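Call for Participants: Student Team for the Household Robot Project at Tirnlow
Autumn round, open to students of all study programs
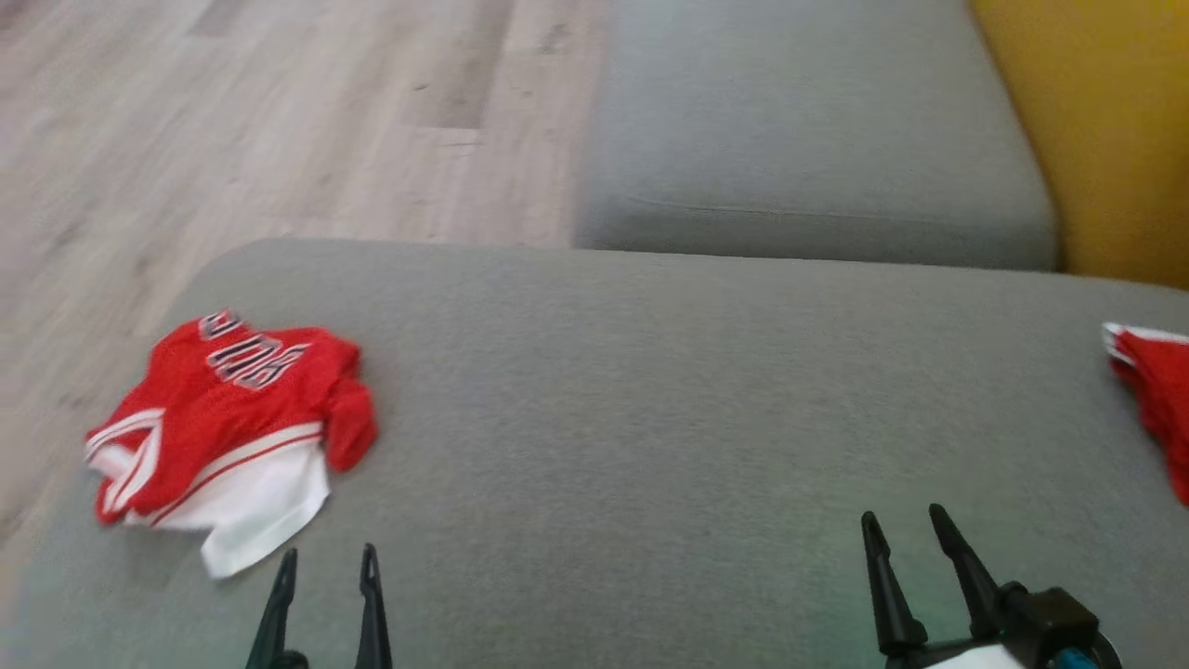

The Tirnlow Student Robotics Club is looking for 6 new members for its project on handling clothes. We work on one question: how can a robot with two arms learn to pick up, sort and fold the things that people leave lying in a living room? Clothes are difficult for a machine. A cup has the same shape every time you see it, but a shirt has a different shape each time it is dropped, and the program must first find out where the sleeve is and where the hem is.

The project started two years ago as a small course assignment and is now supported by Trendlow, which lends us the workshop and pays for spare parts. In November we will take part in the Gandska Student Challenge, where each team must clear a furnished room of clothes and textiles within a fixed time. Last year we took part for the first time and finished in the lower half of the table. We lost most of our points on sports clothes, because the smooth fabric slid out of the fingers when the arm moved too fast.

What you will do

You will join one of two groups. The operating group controls the arms by hand and records how a task is done, for example taking a jersey from the sofa, turning it the right way and laying it flat. We have 1,320 such recordings at the moment and we would like to have many more before the competition, with different garments and different starting positions. The software group trains the models with these recordings, tests them on the robot and writes down where they fail. It is possible to change the group after the first month, and several of our present members have done so.

All new members receive an introduction of two evenings. You will learn how to start and stop the system safely, how to calibrate the cameras, and how to label a recording. After this you work in pairs with an experienced member until you feel sure.

What we expect

- You are enrolled as a student at Tirnlow, at bachelor or master level.
- You can give us one evening per week during the semester, and two evenings per week in the last month before the challenge.
- You are patient. A single fold may have to be repeated many times in one evening.
- For the software group: basic knowledge of Python. Experience with machine learning is welcome but is not required.
- For the operating group: no technical knowledge is needed. We have had good experience with students of design, nursing and music.
- You can communicate in simple English, which is our common language in the club.

What we offer

You can receive study credits for the project if your department agrees; please ask your study office before you apply. Travel and accommodation for the challenge are paid for all members who have completed at least 65 hours of work on the project. Every member also has access to the workshop outside the club evenings, including the 3D printer and the soldering places. The participation is not paid.

We also look for clothes

If you cannot join but want to help, we are glad to receive used and washed clothes in all sizes. Our collection now has some 400 pieces, mostly T-shirts and towels. We especially need sports jerseys, children's clothes, and anything with long sleeves or a hood. Please put them in the box at the entrance of the Sethi building. We cannot return them afterwards.

How to apply

Write us a short letter, not longer than one page, in which you tell us what you study, which group you prefer and which evenings you have free. A CV is not necessary. Please hand in the letter at the club office in the Sethi building, ground floor, or leave it in the club mailbox next to the door. The last day for applications is 26 May 2018. We will invite all applicants to visit the workshop, where you can try to control the arms yourself and ask your questions to the present members. You will receive our answer within two weeks after the visit.

Tirnlow Student Robotics Club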